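Home Help Board > Decorating > Bedrooms

Is it worth paying for a "color consultation" before we paint a small bedroom?

Posted by prellville_renter, July 1, 2025

We have a small bedroom on the north side of the house, and it's the last room that still has the paint we moved in with. It's a yellowish cream that looks fine at noon and like old teeth by dinner time. The paint store in Prellville offers a color consultation for $236. You fill out a form, somebody comes by for an hour, and you get a sheet with three wall colors, a trim color and something they call an accent plan. They take the fee off your paint order, but only if the order comes to $3,000 or more. I don't see how a person spends that on paint for one bedroom. 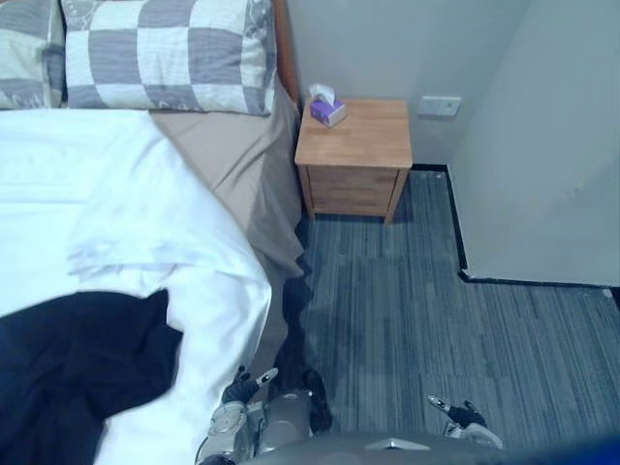 The woman at the counter told me that north rooms "need" a warm color and that gray would make the room feel cold and lower our mood. She also said a dark ceiling would make the room look bigger, and the leaflet on the same counter said to keep ceilings light for exactly that purpose. So I'm not inclined to take any of it on faith. My husband wants to hand over the money and be done. I would like to hear from people who have paid for one of these, and whether the color you ended up with was one you couldn't have picked off the rack yourselves.

The headboard wood leans orange and we're keeping it. Carpet stays too. Budget is whatever two gallons of decent paint and some rollers cost.

12 replies, showing the top 3

flurstead_painter

I painted houses for a living until my shoulder quit, and I've followed a lot of those sheets into a lot of bedrooms. Some were good. Most listed the same handful of off-whites that the store happened to have a display for that season. I can't prove the two things were connected, but I did notice that when the display changed, so did the sheets.

The warm color rule for north rooms is half true. North light is bluish, so a gray with blue in it can go flat and a bit purple in there. A gray with some brown or green in it usually holds up fine. Your mood will survive either one.

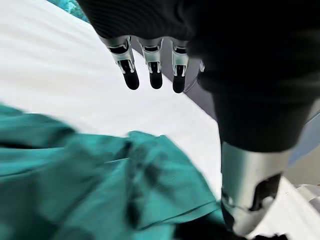 What you want to do is buy sample pots of three or four colors. Don't paint them on the wall, or you'll be looking at them next to the old cream and the cream will lie to you. Paint each one on a big piece of white poster board, two coats, and leave a white border around it. Then move the boards around for a few days. Put one behind the headboard, one by the window, one in the darkest corner. Look at them in the morning, and look again at night with the lamps on. Most people are only awake in their bedroom when it's dark out, and they pick the color at two in the afternoon on a Saturday.

With orange wood I'd stay away from peach and from anything the store calls "honey." A muddy green is good next to it. So is a plain warm white if you're tired of thinking.

On the ceiling, I've painted them dark and I've painted them light and the rooms stayed the same size. Flat white hides the bumps. Do that.

One more thing – ask what the consultation costs if you buy no paint from them at all. If the answer is a long one, you have your answer.

twocoats_maybe

We did pay. Ours was through Dissanayake Interiors, not the paint store, and the lady was nice and had good shoes and we ended up with Rokura "Wet Sand," which I love!! My sister has it in her hallway and hates it, so who knows. I say go for it if you fight about colors at home, because we didn't fight after that. It was more than yours, though. I think we spent $1,207 by the end, but that included curtains.

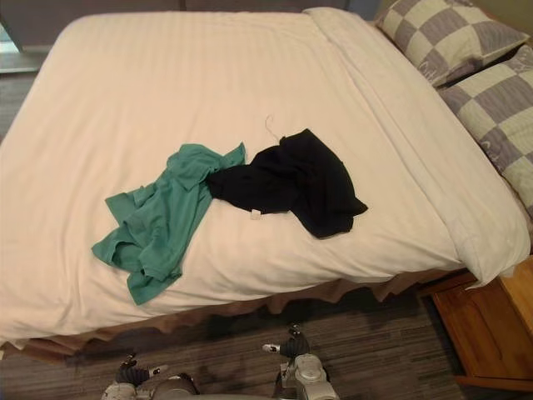 Edit: somebody asked if I would have picked it myself. Probably? It was already on my list. It was the third one down. But I wouldn't have been SURE.

slow_drying

The reply above this one is the best argument against paying that I've read on this board. The color was already on the list.

I'd add a few practical points to what the painter said. First, check the bulbs before you blame the paint. Cream going dingy by dinner time sounds to me like very yellow bulbs, and a pack of new ones is a lot cheaper than a repaint. Try that for a week. You may still want to paint, but you'll be choosing the new color under the light you plan to live with.

Second, be careful with phone apps that show your wall in a new color. I tried two. They gave me two different greens from the same color code, and neither looked like what dried on my wall. 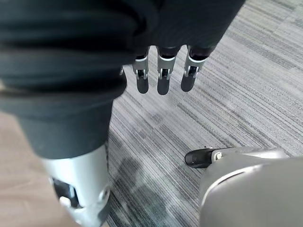 Third, big things in a bedroom matter more than the accent plan. The bedding takes up more of what you see than any one wall does, so hold your boards against the bedspread you use most and against the carpet. If the color fights with either of those, drop it, however pretty it was in the store.

I'm also doubtful about two gallons. For a small room with one window you may get two coats of wall color out of one gallon plus a quart, depending on how thirsty the old paint is. Measure the walls and do the math from the coverage on the can, then knock a little off, as I've never gotten what the can promises. Get the flat ceiling paint separately. And if your husband still wants to spend the $236 after that, let him spend it on a good brush and a drop cloth and see how much is left over.

Reply | Follow this thread | Report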